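Posted May 29, 2018 in **Tidying and storage**

## How do you keep a shared table from filling up with odds and ends?

Hello all, I've been reading this board since January and finally have a question of my own, so please bear with me as I do tend to go on.

We have a table in the corner of our sitting room with a felt cloth over it and a folding rattan screen round the back (the screen came from a closing-down sale in Wodton and I'm far too fond of it to part with it). It was meant to be for tea and for games in the evening. It has turned into the place where everything lands. Tea things, a notepad, a bottle of cola, a soft toy, string, little boxes of I don't know what, and the odd mahjong tile that has wandered away from its set.

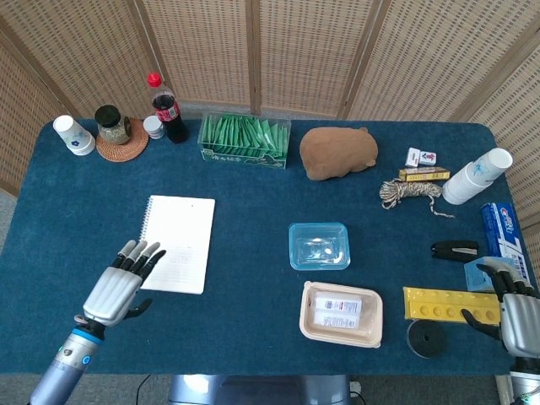

I clear it, I feel very pleased with myself, and within a few days it's covered again. I don't want it bare, mind you. I like a table that looks as if people live near it! But I'd like to be able to lay out a game without moving eleven things to the sofa first, and then moving them off the sofa when somebody wants to sit down.

My other worry is the cloth. Felt seems to hold on to every bit of fluff and tea leaf going, and I've been nervous about washing it in case it shrinks. Any advice on either would be very welcome.

*Asked by Rendholm_Teapot*

---

### Answer 1 (marked as helpful, 132 votes)

Oh, I know this table, or its cousin at any rate. What worked in our house was sorting by what people do there, and giving each job one tray. So all the tea goes together: the jar, the sachets, the coaster, spare cups. If the tray is full, something has to be drunk before anything new gets opened. I'd use a tray with a lip, so it can be lifted off in one go when the games come out.

Game bits want a lidded tin, and I'd keep it on the table itself. We tried a cupboard and the pieces simply never made the journey. Count your mahjong tiles back in while you're at it, as one missing tile spoils the whole set and they do roll under things.

String: wind it round a bit of card, cut a nick in the edge and tuck the end in. White and brown on separate cards if you can be bothered. I wasn't, for years, and then one wet afternoon I was.

The soft toy I'd leave exactly where it is.

For the felt, please don't put it in the machine unless you know what it's made of. Wool felt can shrink terribly and I lost a lovely green one that way (it would now fit a bedside table, and I've nobody to blame but myself). Take it outside and shake it, then go over it with a soft clothes brush, all in one direction. Dab spills straight away with a dry cloth and don't rub.

*Robles405*

---

### Answer 2 (11 votes)

Get a basket. Everything that isn't tea goes in the basket on the last evening of the month and whatever hasn't been fetched out by the next one goes to the charity shop. Sounds harsh but they learn.

Also a sticky lint roller is fine on felt, just don't press too hard.

---

### Answer 3

Agree with the tray idea. Might be worth checking whether the cloth has a label, ours is 100% polyester and goes through a cool wash with no trouble at all, though I do dry it flat. We bought it from Prellisano, who were very helpful on the phone when I asked, but I think they only do round ones now.

I'd also move any fizzy drinks off the cloth altogether. A little shelf or stool beside the table does nicely, and it gives people somewhere to put a cup down during a game.

---

**Comment from Rendholm_Teapot:** Thank you, all of you! No label that I can find, so I'll stick to shaking and brushing. I have two trays in the kitchen doing nothing, so I'll start there, and I'm winding the string this evening. Does anyone know whether the tins that shortbread comes in are deep enough for a full mahjong set, or should I be looking for something bigger?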